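Family Recreation and Leisure, Unit 4: The Rainy Day Outing
Instructor: Mamta Maurya

Welcome back! Tonight is one of my favorite units, and I hope you came with stories. Last time we talked about outdoor play. Now we move inside, to arcades, bowling alleys, roller rinks and the indoor mini golf at Grilteo.

Key term: mixed-age play. A four-year-old and a grandfather can share a bowling lane and both have a wonderful time, as long as the score doesn't matter much. Watch for parallel enjoyment too — the little one who just wants to sit in the race car and turn the wheel is playing, and playing hard!
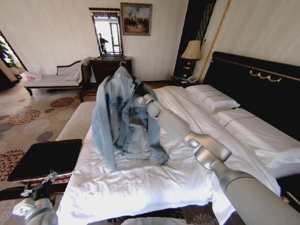
Denim jacket on a white bed, lifted near the collar.

Planning an outing
Set the budget before you leave home. In the Bhardwaj case (reading packet, page 9) the family gave each child one game card and let them run their own spending. I love this case. The youngest blew the whole thing on one machine, won 600 tickets and talked about it for weeks.

Go early. Vorham Lanes is quiet until 3 on a Tuesday, and toddlers get far more turns.

Eat first, or agree on the snack. Ladi Uzor's guest talk covers this really well, so look over your notes from it.

For next class: visit any indoor play spot (the Grendell rink is fine) and watch one family group for a full game. Write one page on who chose the activity and who decided when to stop.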